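Grerora Street Block Association, minutes, 7th September

Hi all, Hsin-yi Peng here, taking notes again (sorry about my spelling!). We had 40 households on the sign-up sheet for the block party, and the Lumo bakery will do rolls for everyone.

Parking took forever. We voted to close Pralleck Lane from 2 until dark, and I'm calling the Tsang garage about their driveway.

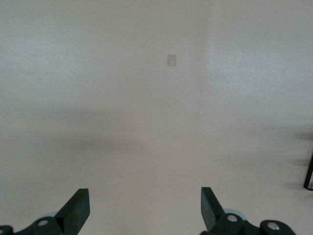

Small tan square on a pale surface.

Money next! We have $59 left after the tent deposit, so I said let's skip the balloons and everybody cheered. Music is still open, please send me songs.

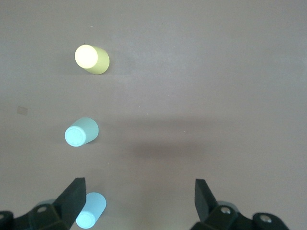 Before the next meeting

I'll get the street permit, and please bring your own chairs.

2 comments | Share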